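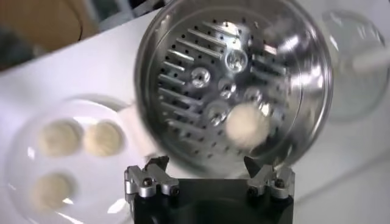

Der Dämpfeinsatz, Edelstahl, gelocht.

Januar 2022, und ich habe wieder einen Vorsatz. Letztes Jahr wollte ich Portugiesisch lernen, davor jeden Morgen dehnen. Diesmal heißt er: weniger Zeug. Ich habe also im Dezember angefangen, die Küchenschränke auszuräumen, und zwar mit der Entschlossenheit eines Menschen, der gerade ein Buch darüber zur Hälfte gelesen hat.

Das Buch verlangt, dass man jeden Gegenstand in die Hand nimmt und sich fragt, wann man ihn zuletzt benutzt hat. Bei den Ausstechformen wusste ich es noch, weil ich mich damals geschnitten habe. Beim Spätzlehobel musste ich meine Mutter anrufen. Sie sagte, den habe sie mir nur geliehen, und wann sie ihn denn wiederbekomme.

Danach kamen die Deckel. Ich besitze 15 Deckel, davon passen sechs auf irgendetwas. Die übrigen habe ich sortiert, gestapelt, wieder auseinandergenommen und zurück in den Schrank gelegt. Man weiß ja nie, ob nicht der passende Topf eines Tages nach Hause findet.
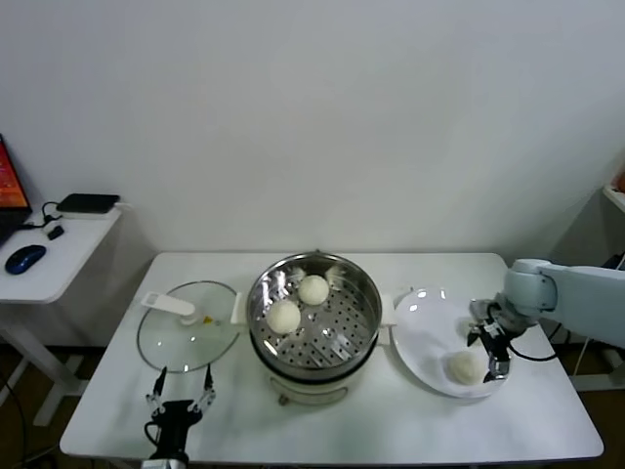
Na-rae Min, meine Nachbarin in Pudberg, hält vom Ausmisten überhaupt nichts. Ihr Mann Dong-geon hat einmal eine Kiste mit Schüsseln zum Flohmarkt nach Wernus gefahren und ist mit zwei Kisten zurückgekommen. Seitdem gilt bei ihnen Flohmarktverbot, jedenfalls für ihn. Sie selbst war im Dezember noch zweimal dort – zur Kontrolle, wie sie sagt.

Meine Bilanz nach drei Wochen: Verkauft habe ich eine Saftpresse und ein Fondue-Set, letzteres an einen Herrn, der die Gabeln auf Vollzähligkeit prüfte und dann den Preis halbierte. Verschenkt habe ich den Eierkocher. Vom Erlös habe ich mir Aufbewahrungskörbe gekauft, bis zu 15 Kilo belastbar, damit der Rest ordentlicher aussieht.

Die Körbe sind sehr schön. Sie passen leider nicht in den Schrank und stehen jetzt im Flur, wo vorher das Altpapier stand. Das Altpapier steht in der Küche. Nächste Woche ist der Keller dran, und den Spätzlehobel muss ich auch noch zur Post bringen.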